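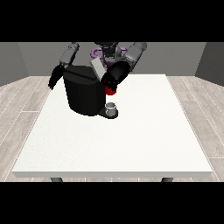 **How often does a two-arm cell need its grippers recalibrated?**

After every 50 hours of running, and any time somebody changes a finger pad. Vendors will quote you longer. We don't believe them.

## About Kaltora

Kaltora sets up and looks after one kind of machine: the Karnorex two-arm cell. Marcelle Le Goff started the shop after a sales rep told her a cell would "maintain itself." It threw 189 faults in its first month.

We build each job in simulation before touching hardware. The coffee task is our usual starting point: a red pod in the right gripper, a machine, a cup on the drip tray. A clean run on screen tells us the reach is fine. It tells us very little about worn pads, cable drag or a table that isn't level — so we don't sell simulation results as proof of anything.

A setup visit takes 2 days. We square the table to the base, zero both arms, check grip force with a gauge and run the task slowly with a hand on the stop. Then we write down the offsets and leave you a copy. You'd be surprised how many installers skip that.

We work out of Trerkach and don't do remote-only contracts. If a dashboard says your wrist joint is healthy and it's clicking, call us anyway.

Page last updated 25/10/2025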